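Lurum support – grippers and hand tools
Ticket 1123
Opened by: Sofia Papadakis
Assigned to: Kazimír Hrnčiar
Status: open, waiting on customer
Subject: Yellow fingers vs. stock Sorenon pads on thick fabric, closing offset differs left/right

Hi Kazimír,

First of all, the new yellow fingers are a joy. We've been comparing them with the stock Sorenon pads on garments and I really didn't expect the difference to be this big on fleece! The stock pads skate over a fold unless you press down hard. The yellow ones just take it.

My trouble is the closing offset. With both hand grippers on firmware 897, the left one reads fully closed while the fingers still have a small gap. The right one closes properly and reads zero. I swapped the fingers between the two grippers and the gap stayed with the left one, so I don't think it's the fingers.

What I've tried so far:
- power cycle, both grippers
- re-zero from the Galta panel, fingers empty
- loosened and re-seated the finger brackets
- raised the sample window to 2000 ms (no change, put it back)

Views from the grippers on the red garment are below. 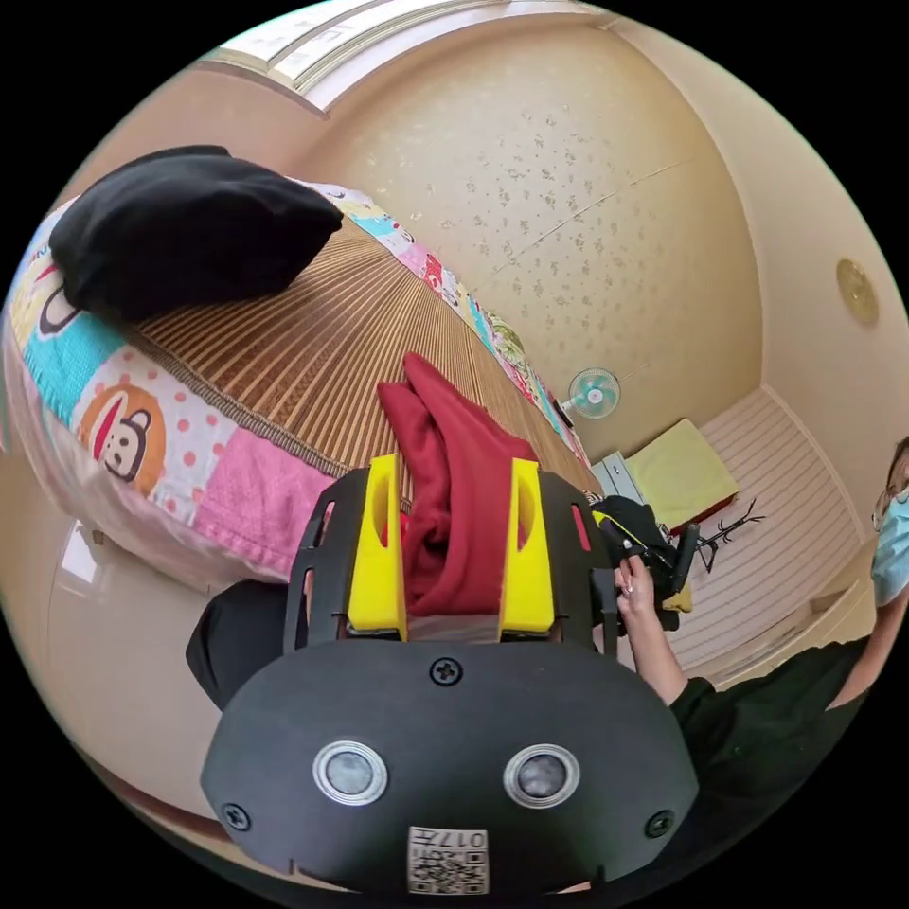
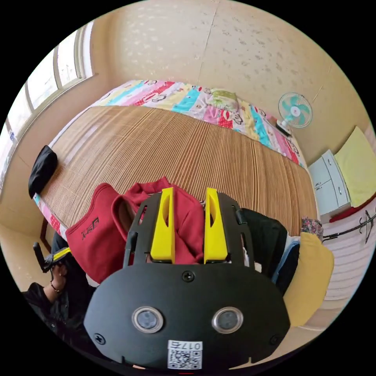
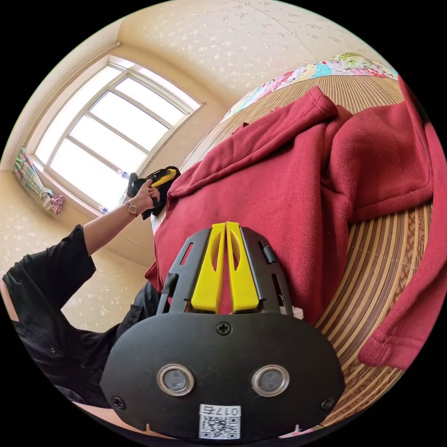
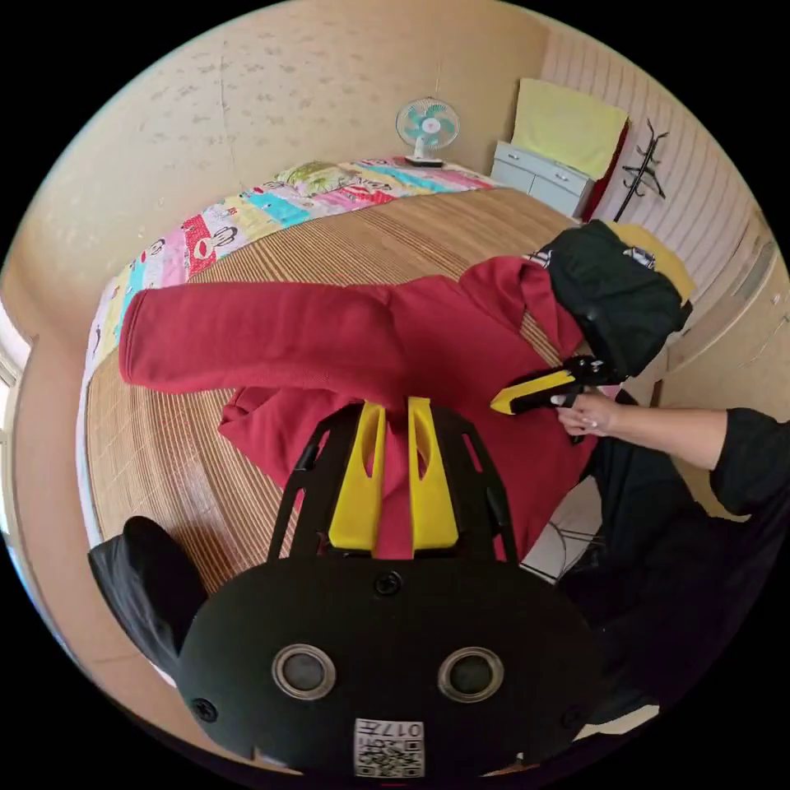
Baláž, September

Reply from Kazimír Hrnčiar, 9:40 a.m.

Hi Sofia, great write-up, and I'm so glad the fingers are working out on fleece – that was the fabric we argued over the most.

Swapping the fingers was the right test. If the gap stays with the gripper, I'd look at the stored zero. A re-zero from the panel only sticks if you save the profile before you unplug, and the panel doesn't warn you (I've asked for that to be changed). Could you do this on the left one:

1. Close it by hand with nothing between the fingers and hold it.
2. Press Zero, then Save profile.
3. Unplug, wait until the light goes out, plug back in.
4. Close again and send me the reading.

Please leave the bracket screws alone for now. If the reading is still off I'd like the log with the brackets exactly as they are.

Reply from Sofia Papadakis, 2:15 p.m.

I never pressed Save! Did all four steps and the left one now reads 2 when closed, down from nearly 40. The gap is gone as far as I can see. Is 2 close enough, or should I run it again? I'd love to get the thin cotton shirts done with both sets before I pack up.

Reply from Kazimír Hrnčiar, 2:30 p.m.

2 is fine, anything under 5 is. Go ahead with the cotton and send me the log from the left gripper afterward. I'll keep the ticket open until I have it.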